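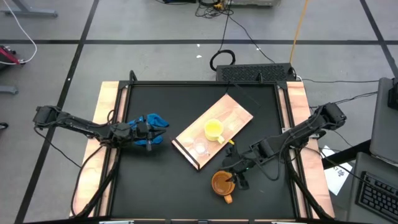 Lakmal Dissanayake had his first seizure at 19, on a bus between Unness and Flakstead. When he came round, the seats near him had been cleared and a man was telling the driver he was drunk. He has told me this story several times and he always mentions the driver, who stopped the bus and sat with him.

He lost his job at the Halonen bakery the same month. The letter said it was about timekeeping. He'd been late once, and that was the morning after the hospital.

His family didn't use the word epilepsy for years. At weddings he was described as "delicate". One aunt wanted him to stop eating with the children in case they caught it. You can't catch it, and she knew that by the end, but it took her a long while to sit next to him.

I'm writing this because the Flakstead group he started is looking for members again, and a lot of people locally have never heard of it.

It began in his mother's front room with three people. One of them came for a month before she gave her real name. She was a teaching assistant and thought the school would find out. They did, later on, and they were fine about it – she still works there.

After the front room they met upstairs at the library in Prorkden, then in the church hall at Unness, where the strip lights flickered and one member had to leave early every time. Most people with epilepsy aren't affected by flashing lights. She was. They moved again.

What they do on a normal evening is talk. Side effects come up a lot, and so does sleep. So does driving, or rather not driving, and what the buses are like after seven. People bring forms they're stuck on and someone who has filled in the same one goes through it with them.

There's no set programme. Lakmal tried having speakers for a while and attendance went down, so he dropped it.

He also goes into workplaces. It's an hour, and he spends most of it on what to do if a colleague has a seizure. Note the time it starts. Move hard things out of the way, put something soft under the head, don't hold them down and don't put anything in their mouth. Stay until they're properly back with you.

If it goes on longer than five minutes, or it's their first, or they're hurt, or another one starts straight after, ring for an ambulance. Once the jerking has stopped, roll them on to their side. He makes everyone practise that on the carpet, managers included.

Nearly 800 people have sat through that hour now. He keeps a notebook with the dates and the names of the firms. The bakery is in there too. They asked him back to do it for the new staff and he went. I asked if it was strange and he said the ovens had been moved.
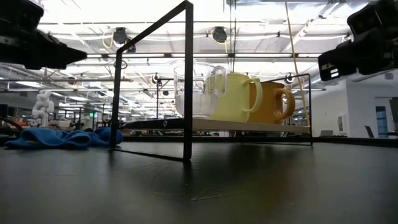

The group has its own room at last, on the ground floor behind the chemist in Flakstead, with a door that opens outwards. Getting it ready has mostly meant thinking about what someone might fall against. The old glass cabinet has gone and the radiator has a cover. For the leaflets and the seizure diaries we want something low and plain, and a pale wooden shelf between black metal ends would suit, though I'd pad the uprights before it went anywhere near the chairs. If you have one going spare, message me.

We've also been given £100 towards printing. It'll go on the pocket cards, the ones with your name, your medication and who to ring. We're out of them and people do ask.

A few replies already asking if you need a diagnosis to come. You don't. Some people are still waiting for a scan. Parents and partners come as well, and there's a dad from Halonen whose daughter has moved away but who still turns up.

Someone else asked about under-18s. They're welcome with an adult.

Meetings start again in September, Wednesday evenings at half past six. The last bus to Unness leaves at ten past nine and we finish in time for it. Lakmal usually gets that one himself.

If you'd like to come along but don't want to walk in on your own, send me a message and one of us will meet you outside the chemist.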